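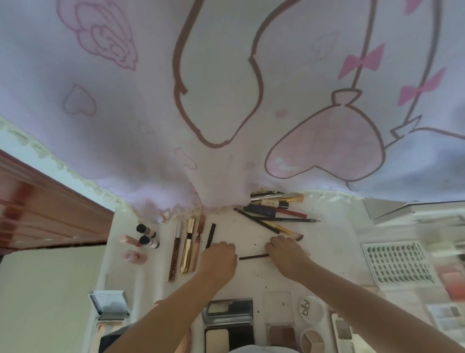 March 15, 2018 – Sorting task, table day

Second long session for the Drullico project, and my hands smell of face powder. For anyone joining in April: we're the student team trying to get a small arm to tidy a dressing table, and before the arm can do anything we need plenty of examples of people doing it properly. Ülle wanted a proper muddle this time, so it's brushes, pencils, lip colours, compacts, palettes and a sheet of false lashes all on one white tabletop.

Start pose is both palms flat on the table with one thin black pencil lying between them. I'm keeping that for every run. Last month we started with hands anywhere and Shabnam spent ages trimming the beginnings by hand, so please, please put your hands down flat and count to two before you move!

Things I noticed while going along:

The brush pile is the hard bit. Pencils and brushes lie across each other at all angles, and I kept picking up two when I meant to pick up one. If I can't do it cleanly I don't fancy the arm's chances. The fan brush is lovely to grab though, the wooden handle gives you something to hold.

Lip tubes went into a row on the left, lying lengthwise away from me. Tan next to gold next to another tan one – Shabnam's labelling sheet only has "lip, light" and "lip, dark", so she'll need to split those or we'll be arguing over it for weeks.

Clear square case: I expect trouble. The Sturndale depth software hates anything see-through, and the open compact with its mirror will probably be worse. I've left both in on purpose and marked them in the log.

Pencil shavings. There are little dark specks all over the white, and the blob finder will call every one of them an object. Ülle thinks we should set a minimum size and leave the mess alone (real tables have crumbs on them, fair enough). I'd have wiped it down. We're trying it her way first.

The cloth with the hearts and bows stays up behind the table for now. I like it, and the lace edge is a good test for the outline code, which went completely to pieces on the wavy hem of the old curtain at Vandavau.

Numbers so far: 20 runs today, 313 altogether, and some 3195 single picks in the log once Shabnam's script had been through it. The script still counts a dropped item as a fresh pick, so don't quote that last one to anybody yet.

To do:
Ask Hviid whether the softer finger pads are coming, the hard ones will crush the lash sheet.
Split the lip labels.
Write the start pose on a card and tape it up by the door.
Try five runs with just the brushes, no palettes.
Sharpen the pencils somewhere else.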